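Speaker notes — open day, Pakdale workshop, morning group
Talk before the demonstration, then questions at the table

Slide 1. Welcome
Good morning, and thank you for coming to Pakdale. My name is Yamuna Namboodiri, I work with the sorting cell. Please say that English is not my first language and that they can stop me any time. Mention where the coffee is. Phones are allowed, flash is not.

Slide 2. Why we open the doors
Many visitors come from small firms that repair electrical panels. They think a robot is only for car factories. I want to show them a small job, done slowly, with parts they know from their own shelves. Do not promise anything about price. If someone asks, send them to Ginette Zacharias at the front desk.

Slide 3. The job
Old control panels come back to us from customers and are taken apart by hand. After this there are switches, relays and breakers all mixed together. A person looks at each piece and decides: test it again, or scrap. The robot does not decide this. It only moves the piece to the tray we tell it.
(Pause here. Last year people were confused about this point, so say it two times.)

Slide 4. How we started
The first version was made for Viklund, with one kind of part only. It took us five months before we were happy with it. The second version, which we call Cerklow, must handle parts of different shape and weight. Since August we have logged 1623 moves with it. I would like to tell the bad news also: in the first weeks the arm lost many small relays, and Kwaku Ayaaba changed the finger tips 12 times. He has kept all the old tips in a drawer. Pass two of them around the room.

Slide 5. What is difficult
Talk slowly. A breaker has steps on its body, so the fingers can hold it well only in certain places. A round part can roll. A relay is small and it is easy to push it over. The camera sits near the hand and sees the table from above, but the fingers can hide a part at the last moment.
If there are engineers in the room, add some words about shiny plastic and reflections. If not, skip — it becomes long.

Slide 6. Safety
Visitors stay behind the yellow line. Cormac Kavanagh has the stop button in his hand during the whole demonstration. Children stand in front with an adult. When the arm is standing still, it can still begin to move, so please no hands on the table.

Slide 7. At the table
Keep this slide on the screen while people walk over. Let them look first, one minute without talking. Then ask who can name the parts. The "OFF" and "ON" box is the easy one, somebody always knows the breaker, and the relay usually comes last.
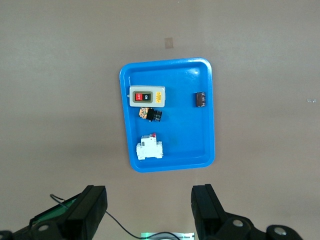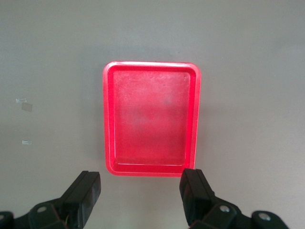 Blue tray with switch box, breaker and relay (first picture); red tray, empty (second picture).

Slide 8. Questions
Expected: How fast is it? Slower than a person, for now. Can it work at night? We have not tried this. Who trained it? Nia Pumphrey and me, with help from the Matunum team.
Stop at six questions, the next group is waiting in the corridor. Collect the finger tips before people leave.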